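Iron Advice After Birth Needs a Number

Most discharge sheets tell new mothers to "eat well and rest." That is too vague to act on. A mother who lost a lot of blood during delivery should leave with a written hemoglobin result and a date for the next test.

The clinic at Hostitz began doing this in March. Its sheet lists the result, the iron dose and a repeat test at 4 weeks. The old sheet had none of these.
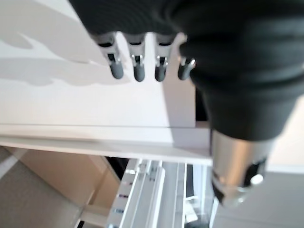

Photo: Restrepo / Clitside

Cost is the usual objection. The Hostitz clinic sees over 245 births a year, and one extra blood test per mother is a small line in that budget. Staff time is the larger item, and I would still pay it. Tiredness in the first month is easily put down to the baby, so low iron can go untreated well into the spring. A printed number gives the next doctor something to compare against.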